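Unit 4: Caring for woven cloth

These notes go with the June practical. Bring your own sample, cut to 50 cm square, and a pencil. The Farneo workbook covers the same ground in more detail on page 151.

Creasing

A crease forms when fibres are bent and held there, by weight or by heat. Cotton and linen crease readily. Wool tends to recover if it is hung overnight. Polyester resists creasing in wear, but a fold pressed in with a hot iron is very hard to remove.

Dark cloth hides marks but shows shine, so press it from the wrong side with a pressing cloth between.
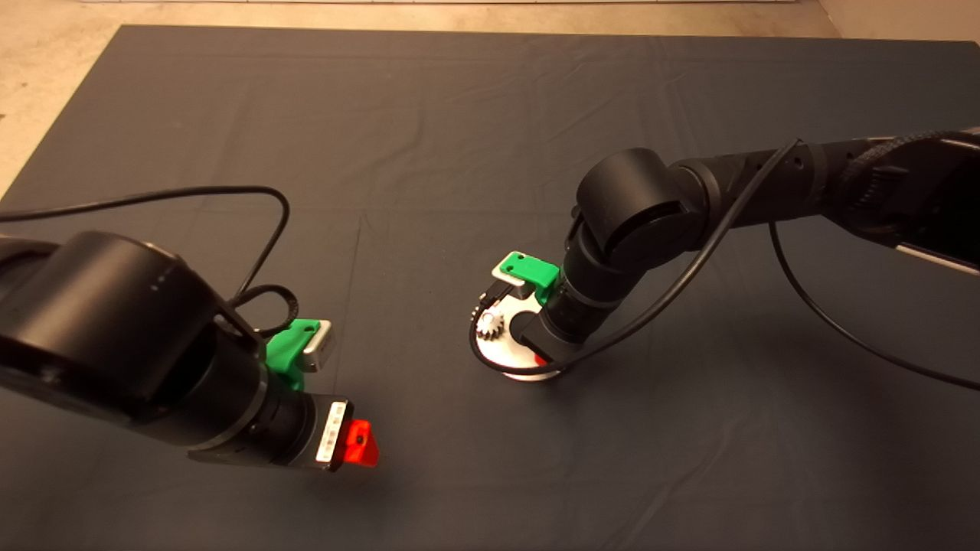
Page last changed: June, 14:20

Storage

Roll long lengths on a tube where you can. If you must fold, refold along different lines every few months — the threads weaken where they are always bent in the same place. Keep cloth out of direct sun and away from bare wood.

Ironing settings

Linen: up to 200 degrees, slightly damp
Cotton: a little lower, steam on
Wool: medium, steam, lift and lower, do not slide
Polyester: low, no pressure on seams

For next time

Read the Vitale handout on weave types. Write nearly 700 words comparing two cloths of your own choice, and attach a small piece of each.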